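2023-01-14
Notebook, packaging bench — inserts and cartons, Pestivik order

Started with the leaflets today, because Rungnapa Khamphan needs an answer from us before the printer closes the file. The order is 792 sets: one white box, one recipe leaflet, one fabric bag for each set. Sowa prints the leaflet, Bruka makes the boxes, and the bags are already in our storage.

The question is still the same as before the holidays. Does the leaflet go in the box flat, or folded one more time? Folded is easier to pack, but the second crease goes through the colour of the food photos and the ink cracks there. I made 32 by hand yesterday evening and looked at them under the lamp. The red and orange areas are the worst, you see a pale line immediately. On the areas with small text the crease is much less visible.

Damian Czerwiński thinks the customer will not mind it. I mind it. A recipe leaflet is kept in a kitchen drawer and opened many times, so the crease will only get whiter with use. I wrote this to Rungnapa also.

Second point is the paper. The sample from Sowa is nice to touch but it is soft, and when it stands up without support the top half bends over. Against the box it stays up, so for the shop display we can lean it on the carton and leave out the plastic holder. I would like to save that holder, it is one more part to order and it scratches.
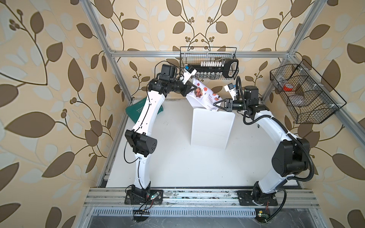

Bags

Green one chosen, the dark one with the white chevron print. Witold Walczak preferred plain, but the plain fabric shows every bit of lint, and the paper dust from the cartons makes it look old in one afternoon. I rubbed both with a piece of carton and put them side by side. No discussion after that.

Bag goes under the box in the shipping case, folded in three, print to the outside. With the print inside it is hard to tell if the bag is the right way around.

Boxes

Bruka sent 75 for trial. White surface is clean, glue line good, but the lid flap is a little tight and catches a fingernail. I asked for one millimetre more. Bogumił Szulc will call them, his contact there is better than mine.

To do
— ask Sowa for a heavier paper sample, same finish
— price for 2,000 leaflets flat, without second fold
— check if the flat leaflet fits the Preltum carton also, I measured only the Bruka one
— return the holder samples to Radosław Kurek, they are on the grey shelf beside the labels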